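Sorting Small Parts: Storage Boxes for the Student Workshop at Birbridge
Project report, Georges Sfeir
October 13, 2021
3 Comments 22 Shares

In our workshop the small parts were kept in paper bags and old jars. When a student needed one screw, he had to empty a bag on the table and look for it. My project was to find a simple way to store these parts, so that a new student can find a part without asking and can put it back in the correct place.

I started in August with a list of everything in the bags. There were 108 different kinds of parts, mostly screws, washers, nuts and springs. Many of them were the same part under two names — for example, Farah and I called the same washer "thin" and "small". We agreed on one name for each kind, and this took more time than I expected.

Then I compared two types of storage. The first was the Somik drawer cabinet, which stays on the wall. The second was the Grultine box, a flat plastic organizer with a lid. The cabinet holds more, but the student must walk to it for each part. The box can be carried to the table. For this reason I chose boxes for the parts we use every day and left the cabinet for the rest. 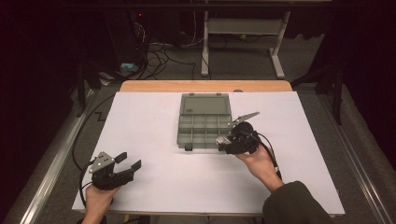
The size of the compartments decides which parts can go inside. Long screws do not lie flat in a short compartment, and then the lid does not close well. I put the long screws in the cabinet and kept the boxes for short screws, nuts and washers. I also learned that it is better not to fill a compartment to the top, as the fingers need some space to take the part out.

For the labels I first wrote on the lid. This was a mistake. When the lid is open, the names are no longer above the parts, and the student has to remember the order. In the second version I put a small paper label at the bottom of each compartment, under the parts. It is readable only when the compartment is almost empty, but this is also the moment when somebody must refill it.

To test the system I asked other students to find parts from a written list and return them after. Together they made 191 searches. Most of the mistakes were between two washers of near size, which I had placed side by side. After I moved them apart, the mistakes became fewer, but I did not repeat the full test, so I cannot give a final number.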